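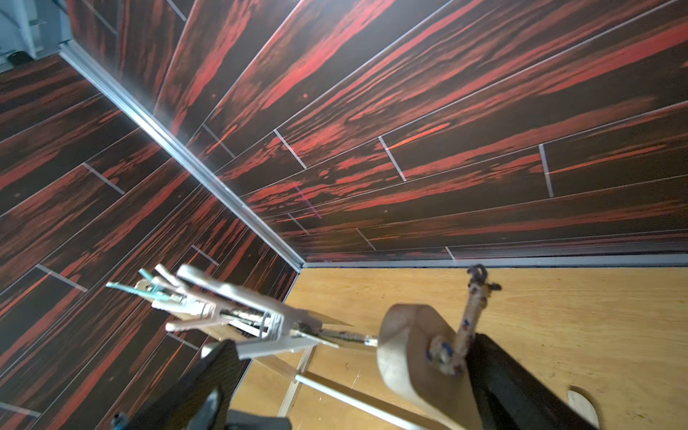 3.2 Evaluation of the gripper kit

The Zirnari kit was bought at list price and mounted without changes to the arm. It consists of a two-finger gripper, a small wrist camera, a mounting plate and a driver package. The supplier quotes a maximum finger force of 40 N and sells the kit mainly for bin picking of rigid parts. Our interest was in irregular, jointed objects, which the data sheet does not cover.

All trials took place in an enclosed cell with a plywood floor and dark, wood-patterned wall panels. Figure 3 shows the wrist camera's view during a trial with a handmade assembly of wood and metal, including a round wooden disc with a knotted length of braided rope. Parts of the held object are blurred, while the wall behind it is sharper.

We ran 400 grasps with the Zirnari kit and the same number with the Iton gripper used in our earlier work. Failures were logged by hand – 49 for Zirnari, 40 for Iton. The driver package dropped its connection twice, and both trials were repeated. Prices and spare part terms were checked on 7 Jun 2023.

Figure 3. Wrist camera view with the object between the black gripper fingers.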